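Projektbericht: Esstische und Sitzordnung in Wohngemeinschaften

3. Erhebung

Für die Befragung haben wir 42 Bewohnerinnen und Bewohner im Wohnheim Jirgate angeschrieben, 12 davon haben den Bogen vollständig ausgefüllt. Gefragt wurde nach Form und Größe des Tisches und danach, wie oft gemeinsam gegessen wird. Zwei Bögen kamen erst nach dem 2. Juli 2023 zurück und fehlen in der Auswertung.
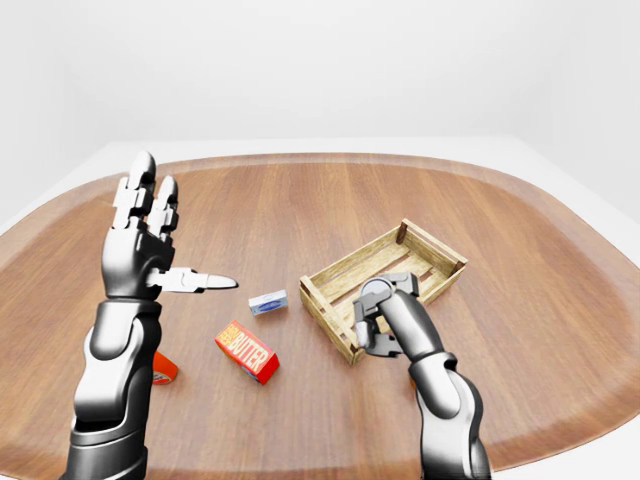
Abb. 2: Holztisch mit abgerundeter Form, Rendering

Bei eckigen Tischen sitzt meist jeder auf einem festen Platz. An runden und abgerundeten Tischen wird öfter gewechselt - das gaben mehr als 10 Personen an. Ob das an der Form liegt oder an der Größe der Küche, lässt sich mit unseren Daten nicht trennen.

Die Fragen zur Küchengröße haben wir aus dem Projekt Imau übernommen und gekürzt. Die Rohdaten liegen im Kursordner unter Taltis.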